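How to Set Up and Care for a Shared Office Kitchen

Office Services, Sulley Building
Revised Jan 25, 2021

Purpose of these instructions

This page explains how a department can set up a shared kitchen, keep it in good order, and hand it over properly when staff or floors change. It applies to all kitchens in the Sulley Building and to the two smaller kitchens in the Jollell annex. Departments that rent space on the ground floor should follow the terms of their own lease where those terms are stricter.

The instructions replace the one-page notice that was posted inside cupboard doors. Please remove any copies of that notice that remain.

Before you begin

A kitchen may be opened only after Office Services has approved the room. To request approval, send the room number, the number of people who will use the kitchen, and a list of the appliances you plan to install. Requests should be addressed to Veerle Kuipers. Allow 10 working days for a reply.

You will need the following:

A signed room approval
A floor plan showing outlets and the water supply
The manual for each appliance, on paper or as a saved file
One lidded bin for food waste and one for recycling
A small notice board or a clear pocket for papers
Cleaning supplies from the standard list

Do not purchase appliances until the approval has been returned to you. Items bought earlier are charged to the department and may have to be removed.

Step 1. Plan the layout

Mark the sink, the refrigerator, and the main work surface on the floor plan first. These three decide where everything else can go. Leave a clear stretch of counter next to the sink for wet dishes, and a second stretch next to the refrigerator where people can set down what they take out of it.

Keep the route from the door to the sink open. In narrow rooms, the bins should stand at the far end and not beside the door, where they tend to be overfilled by people passing by.

Tables and chairs are permitted only in rooms with more than one exit. If your room has a single door, it is a place for preparing food, and meals should be eaten elsewhere.

Step 2. Check the electrical supply

Ask Building Maintenance which outlets share a circuit. Microwaves, kettles, and toasters draw a good deal of power, and two of them on one circuit will often trip the breaker at lunchtime. Write the circuit number on the floor plan next to each outlet.

Extension cords and power strips may not be used for any appliance that produces heat. If there are too few outlets, request an additional one. The cost is charged to the department and is normally billed in March, together with other small building work.

Step 3. Place the appliances

Set each appliance on a level, stable surface that can hold its weight. Follow the clearances given in the manual. Where the manual gives a range, use the larger figure.

A microwave should be placed where its door can open fully and where a person can lift out a hot dish without reaching above shoulder height. Leave counter space close by, so that the dish can be set down at once. Nothing should be stored on top of the microwave, including paper towels and lunch bags.

Kettles and coffee makers belong near the sink but out of reach of splashing water. Do not place them under a cupboard with a wooden base; the steam will lift the finish within a few months. Toasters should be kept away from curtains, notice boards, and paper rolls.
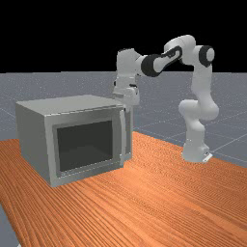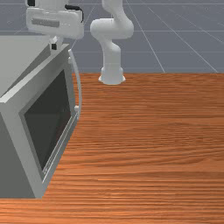

Once the appliances are in place, plug them in one at a time and confirm that each works. Then run the two that are likely to be used together. If the breaker trips, move one of them to another circuit before the kitchen is opened.

Enter each appliance in the kitchen record with its purchase date and its serial number. The record is a plain table kept in the shared Office Services folder. Please do not start a separate record on a local drive.

Step 4. Arrange the cupboards and the refrigerator

Assign cupboards by use and not by person. One cupboard should hold cups and glasses, another plates and bowls, and a third the cleaning supplies. Cleaning supplies may not share a shelf with food, even when the containers are sealed.

The refrigerator should be divided as follows. The top shelf is for shared milk and similar items. The middle shelves are for personal lunches, each marked with a name and a date. The bottom drawer is for fruit and vegetables. The door is for sauces and drinks.

Keep a roll of labels and a marker in a pocket on the side of the refrigerator. In kitchens where the marker is kept in a drawer, very little gets labeled. Place a thermometer on the middle shelf and check that the refrigerator stays at or below 40 degrees Fahrenheit.

Food without a name and date may be thrown away at the weekly clearing without notice. Containers are treated the same way. Staff who wish to keep a container should collect it before the clearing takes place.

Step 5. Set the cleaning schedule

Every kitchen must have a written schedule. The building cleaners mop the floor and empty the bins, but they do not wash dishes, clean appliances, or clear the refrigerator. Those tasks belong to the departments that use the room.

Daily tasks

Wipe the counters with a damp cloth and the standard cleaner.
Empty the dish rack and put everything away.
Rinse the sink and remove anything caught in the drain.
Hang cloths so that they dry overnight.
Check that the coffee maker is switched off.

Weekly tasks

Clear the refrigerator and wipe the shelves.
Clean the inside of the microwave.
Empty the crumb tray of the toaster.
Replace all cloths and sponges.
Wash the inside of the food waste bin.

Monthly tasks

Remove scale from the kettle.
Wipe down the cupboard doors and handles.
Check the supplies against the standard list and reorder.
Look over cords and plugs for wear.

The person responsible for the week should sign the schedule when the weekly tasks are complete. A missed week should be left blank. Signing afterward for work that was not done makes it hard for us to see which kitchens need help.

Cleaning the microwave

Fill a microwave-safe bowl halfway with water and add a tablespoon of white vinegar. Place a wooden spoon or stirrer in the bowl to keep the water from boiling over suddenly. Heat it on high for three minutes, then leave the door closed for another five. The steam softens dried food, and most of it can then be wiped away with a cloth. Take care when removing the bowl — both the bowl and the water will be hot.

Remove the turntable, if there is one, and wash it in the sink once it has cooled. Wipe the door seal with a damp cloth and dry it. Do not use steel wool, oven cleaner, or any powder. Finish by wiping the handle and the buttons, which collect more dirt than the inside does.

If the door does not close firmly, or if the seal is cracked, unplug the appliance, attach a note, and report it. It may not be used again until it has been checked or replaced.

Removing scale from the kettle

Fill the kettle halfway with equal parts water and white vinegar. Bring it to a boil, switch it off, and let it stand for 30 minutes. Pour out the liquid, rinse the kettle well, and boil fresh water twice before using it again. Leave a note on the kettle while it is standing. Complaints about sour tea reach this office every spring.

Supplies and costs

Supplies are ordered through Iltetti, the building's general supplier. Coffee and tea are ordered separately from Khúc and are delivered to the mail room. Please do not ask either supplier to deliver directly to a floor.

The yearly budget for all kitchens is $2,944. It covers cleaning supplies, bags, labels, and paper towels. It does not cover coffee, tea, milk, or replacement appliances. A department may spend up to $70 on small items such as a dish rack or a set of cups without prior approval, provided that the receipt is sent to Lies Vermeulen in the same month.

Reporting problems

Leaks, tripped breakers, and damaged outlets should be reported to Building Maintenance by telephone, extension 13. Do not use email for these. Reports about pests should also be made by telephone, on the day they are noticed, and all open food should be removed from the room.

Other matters, such as missing supplies or a schedule that is not being kept, may be sent to Office Services in writing. Please give the room number in the subject line.

Handing over a kitchen

When a department moves, it must leave the kitchen clean and the refrigerator empty. Defrost the freezer section the day before — towels on the floor will be needed — and leave the door propped open if the refrigerator will stand unused. Shared appliances stay in the room. Appliances bought by the department may be taken along, and the kitchen record should be updated to show this.

The outgoing and incoming departments should walk through the room together and sign the record. Keys to locked cupboards are returned to Office Services and are not passed directly from one department to the next.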